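How to sew felt play food by hand

Felt is a good fabric for a first sewing project. It does not fray like woven cotton, so there are no hems to turn, and mistakes can be unpicked without leaving much of a mark. These instructions cover a flat, stuffed shape with a label on the front. Once you can make one, you can make most of a play kitchen.

What you need

Felt in two or three colours
Sewing thread to match each colour
A hand sewing needle and some pins
Sharp scissors kept for fabric only
Toy stuffing
Thin card for the pattern

Wool felt is thicker and wears better, but acrylic craft felt is cheaper and fine for practice. I buy mine in 23 cm squares, and one square makes the front and back of a small item with scraps left over for labels.

Making the pattern

Draw the shape on card and cut it out. Keep it simple. Narrow necks and sharp points are hard to stuff, so make them a little wider than looks right on paper. Stuffing pulls the sides in, and a finished piece always comes out slimmer than its pattern. 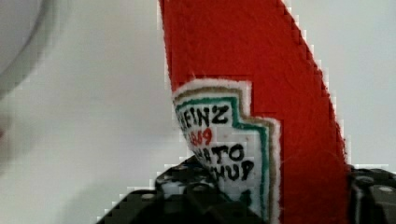
Cut the felt in long strokes, turning the fabric and not the scissors. Hold the card down firmly or pin through it, and cut the front and back separately. Short snips leave steps along the edge and these show once the piece is sewn. Some loose fibres will stand out from a cut edge whatever you do, as they do along the side of the red ketchup bottle, and they can be trimmed with small scissors at the end. The bottle has a white felt label sewn on, with a stepped notch at one corner. For an inside corner like that, cut up to it from both directions and stop exactly where the lines meet.

Adding the label

Sew the label to the front piece before you join front and back. Pin it flat, then work round it with small running stitches 3 mm in from the edge. Start and finish with a knot on the wrong side. If you want lettering, embroider it on the label first, while it is still easy to hold.

Joining and stuffing

1. Place the front and back together with the label facing out.
2. Starting on a straight side, sew round the edge in blanket stitch. Keep the stitches the same depth.
3. Stop when you have a gap wide enough for two fingers.
4. Push in small pieces of stuffing, beginning with the furthest corners. A blunt pencil helps.
5. Close the gap with the same stitch and bury the thread end inside.

My friend Shamim Rind uses whip stitch instead. It is quicker and looks neat in matching thread, but blanket stitch holds better on thin felt.

What to make next

Slices of bread and fried eggs are the easiest. Fruit is harder – for a rounded shape you need four or more petal-shaped panels joined at the tips. 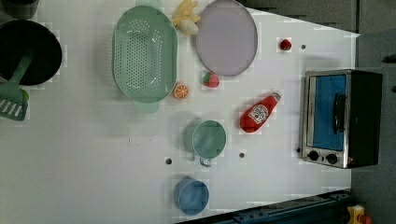 Play food and toy kitchen things, with a strawberry and a mint-green colander among them.

Check the size of any pans or plates before you draw a pattern. A fried egg that will not fit in the pan is soon left at the bottom of the toy box.

Care and safety

Sponge marks off with cool water and a little soap, then dry flat. Do not put stuffed felt in the tumble dryer. Go over the seams now and then, and mend any open stitches before the toy is used again. Leave off buttons and beads if the toy is for a child under 3.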